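Charging an electric car from an ordinary socket at a rented house
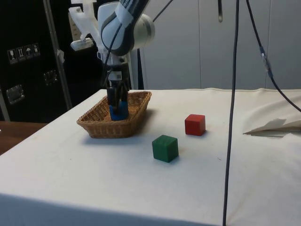
Posted by Rungnapa Wattanapong, 2020-06-18

I am picking up a second-hand electric hatchback next month and I rent a terraced house in Sistwood with a short drive at the front. My landlord hasn't said no to a wall charger but he hasn't said yes either, and I don't want to hold up the car while he thinks it over.

The car comes with the cable that has a normal three-pin plug on it. There is a double socket in the hall, just inside the front door, and the cable will reach the drive if I pass it through the letterbox. My commute is short and I would mostly be charging overnight. The house was rewired before I moved in but I don't have any paperwork for it.

Is it all right to charge like this for a few months? And would an extension lead be safe if I have to park further back?

Boonmee Onsri

I did it for two winters and had no trouble. Plug in when you get home, unplug in the morning. Mine used to put on enough overnight for a couple of days' driving. I wouldn't worry too much about it.

Get the charge timer set up on the car if you are on a cheap night rate.

Annunziata Piras

It can be done, but I would check a few things first. I used to do house wiring and still do small jobs.

A three-pin plug is rated for 13 amps, but most of the cables supplied with cars draw 10 or less. That is still a heavy load for a socket to carry for hours on end. An old or worn socket can get hot at the contacts, and you won't see it from the front until the plastic goes brown. Ask the landlord for the electrical safety report. If he hasn't got one, have an electrician look at that socket and the circuit it is on. Mine charged 590 pounds for a wall unit with the cable run, and a socket check costs a lot less than that.

Please don't use the letterbox. The flap will wear at the cable, and you can't shut out the draught either. An outdoor socket on its own circuit is a better thing to ask the landlord for – he may agree to that sooner than to a charger, and it is useful to the next tenant.

No to the extension lead. The instructions with nearly every car say the same. Coiled ones are the worst as they heat up on the reel.

For the first 4 or 6 charges, feel the plug after an hour. Warm is normal. If it is too hot to keep your hand on, stop and get it looked at.

Sunee Nakpan

Tell your home insurer as well. Mine just made a note of it and the price stayed the same. Also check whether the car lets you turn the charging current down in the menu, mine does.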